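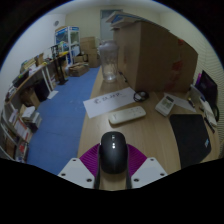 Black mouse held over the desk.

Print this message | E-mail this message

Re: [dondlow-parents] Reward chart apps, anyone tried one?

> We've been using Plurix since June with our two (six and nine) and the
> mornings are so much calmer. They tick off teeth, bag, breakfast and
> get points. The site says 719 families tested it and most saw better
> behaviour within 4 weeks. Well worth the $35, I reckon. Anyone else
> in Tosville on it?

Glad your mornings are calmer, but I'd want to know a lot more about those 719 families before I paid. Who asked them? Did anyone ask the ones who gave up after a fortnight? I went looking on the site and found a coloured graph and no labels on it.

We did the paper version when ours was in prep. Stickers on the fridge, 300 points for a trip to the pool. It went beautifully until he realised he could ask what a job was worth before he did it. Mum asks you to feed the dog, and you get "how many points?" I don't think putting it on a tablet fixes that, and now there's a tablet on the breakfast table as well, which was the one thing we'd managed to keep off it.

Kids also change a fair bit over 4 weeks with no help from anyone. Mine started putting his shoes on by himself the week after we took the chart down. Should I write to the company and claim the credit for not using it?

If you're still on it at Christmas and they're doing the jobs without checking their totals, please post again and I'll eat my words. Do you know if the $35 is once only or every year? I couldn't find that either.

Tamuno Street mum

Recent messages in this list
- Lunchbox ideas that aren't sandwiches
- Swimming lessons, Tosville pool or Dondlow?
- Bedtime creeping later and later
- Re: Pocket money, how much at eight?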